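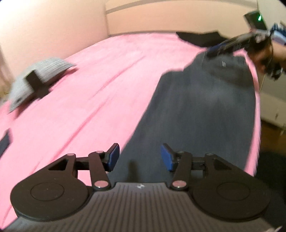 Home Articles Current Issue Archive For Authors Search

4. Bedding Habits in the Morosberg Households

4.1 Who kept the diaries

We turn now to the part of the study that took the longest and that, we will admit, gave us the most pleasure to read. In the earlier sections we talked about what people say when they are asked, on a form, how often they change their sheets. A form is a fine thing, but it invites a tidy answer, and many of us give the answer our mothers would have liked to hear. The laundry diaries were meant to get a little closer to everyday life, with its sick children, rainy weekends, and fitted sheets that come off the line still damp at the corners.

We mailed 400 invitations to addresses in Morosberg and in the smaller town of Flesurden, which lies down the valley and shares its water supply. Of these, 328 households agreed to take part and were sent a diary booklet, and 201 sent back a booklet that was complete enough to use. By complete enough we mean that the household had filled in all 7 weeks, even if some of those weeks held nothing more than a note that no bedding was washed. We were glad to have those notes. A blank page could mean a quiet week or a lost pencil, and we had no way of telling one from the other.

The booklets went out in February, when most families in both towns dry their laundry indoors. We picked the season on purpose. Drying space came up again and again in our first interviews, and we wanted to see how people managed when the yard was of no use to them. The last booklet we accepted was logged on 10/2/25, well past the deadline, after having spent the summer (so the kind letter with it explained) in a drawer under the good tablecloths. We kept it in, as the entries themselves had been made on time.

4.2 What sets off a change of sheets

Going in, we expected the calendar to do most of the work. Plenty of households told us on the form that they had a set day for bedding, and we supposed the diaries would show a steady beat, the same day each week or every other week. Some did. Homes with older residents living alone were especially regular, and a few of these diaries could have been written out in advance.

In most of the others, though, the set day was more of a hope than a rule. The sheets were changed when something else made it easy or necessary: a visitor was coming, a cold had run its course, the washer was half full of towels anyway, or the dog had been up on the bed with wet feet. Several writers put down the set day first, crossed it out, and then wrote in the day the wash was really done, sometimes with a small apology to us in the margin. We would like to say to them now that no apology was needed, and that the crossed-out entries were among the most useful things in the whole collection.

Guests mattered more than we had thought. Bedding for a guest was nearly always washed before the visit as well as after, even when the bed had not been slept in since the last wash. When we asked about this in the follow-up calls, people had trouble giving a reason and tended to laugh. One writer said that a spare bed "goes flat" if it is left made up too long, and that the sheets need to be woken up again. We have heard the same idea, in other words, from people in both towns, and it seems to be a shared local way of talking about freshness. It has little to do with dirt.

4.3 Color, sets, and the matter of matching

We had not planned to ask about color at all. The diary had a line for "items washed," and we expected to read things like "two sheets, four pillowcases." What we got was a good deal richer. People wrote about the blue set, the stripes, the old yellow one, the one from the wedding. It was plain that bedding is known in the home by its color and its history, and much less by its size or its cloth.

This has a practical side. A household that thinks in sets tends to wash in sets, and will wait for the pillowcases before running the load. A household that mixes will wash whichever piece needs it. The mixed homes ran more loads with bedding in them, but the loads were smaller and shared with other laundry, so the total use of water was harder to compare than we would have liked. We come back to this in Section 5, and Figure 3 in that section lays out the two patterns side by side for readers who, like us, find them easier to follow as a drawing.

Bright colors were also handled with more care. Strong reds and pinks were washed alone, or cold, or both, often long after there was any real risk of the dye running. Many writers in Flesurden used Irnerine, a mild powder sold in the local shops, for these loads only, and kept a different powder for the whites. We asked whether the two gave different results and got mostly shrugs. The habit had come down with the advice of an older relative, and it was kept up out of fondness as much as anything.

4.4 Drying indoors

The homes on Sebastian Street, a row of narrow houses near the old mill, deserve a word to themselves. They have no attic and very small yards, and a double sheet hung indoors there takes up most of a room. The diaries from this street describe sheets over doors, over banisters, and over the backs of chairs pulled up to the stove. Changes of bedding were put off more often here than elsewhere, and the notes beside these delays nearly always mention space. Soap, water, and time hardly come up.

Two of these households had worked out an arrangement in which one washed early in the week and the other late, so that a single large folding rack could travel between them. The rack appears in both diaries, and the entries agree very nicely on where it was, apart from one week in which each household believed the other had it.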